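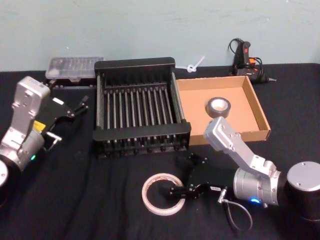 Edmund Sadowski asked after the last session why we spend a whole meeting on money when the arms are the bit everybody came for. Surely you pick the arms, he said, and the rest is small change.

It's a fair thing to ask, and I love the question, so it gets the first part of these notes. The arms are the biggest line on the sheet, yes. But a two-arm bench is a long list of things, and the small change has a way of holding up the big purchase.

Part 1. What goes on the sheet

Split your budget under these headings before you look at a single price.

Arms and grippers. Price them separately, even if one supplier sells both. Ask what the gripper connector is and whether the cable is included. Ask what a spare set of fingers costs too.
The bench. Table, mounts, and a plain cloth. A dark cloth is cheap and makes light objects easy to pick out. Buy two, so one can be in the wash.
Things to handle. Dish rack, tape rolls, cardboard trays, storage cases. This is the fun line! Go for a mix of shapes: a roll of tape lying flat is a very different job from one standing on its edge, and a rack with thin rods asks for much finer placing than an open tray does.
Consumables. Tape, glue sticks, cable ties. They run out, so treat them as a yearly cost.
People's time. Setting up, calibrating, tidying. Put hours against it even if no invoice will ever arrive.

Part 2. The Nemix worksheet

Nemix is our practice project: a bench for 2 arms, to be working by November. You have 2000 for everything outside the arms and grippers, which are already paid for. Work in groups of 4. Usman Kazmi has the blank sheets, and Refugio Arriaga will go round with last year's quotes from Etidier and Ilach. The two suppliers count delivery differently – read the small print before you compare totals.

Write down the lead time next to every price. A cheap mount that takes 7 weeks may cost you more than a dear one on the shelf, and it's really satisfying when you spot one of these on your own sheet.

Part 3. Bring next time

Your filled-in sheet, with one item you would drop first if the money were cut, and one you would defend to the end. Szymon Tomaszewski's group kept their spare fingers and gave up the second table last year, and we argued over it happily for most of the session.

Sheets to Henryk Czerwiński by email if you can't come.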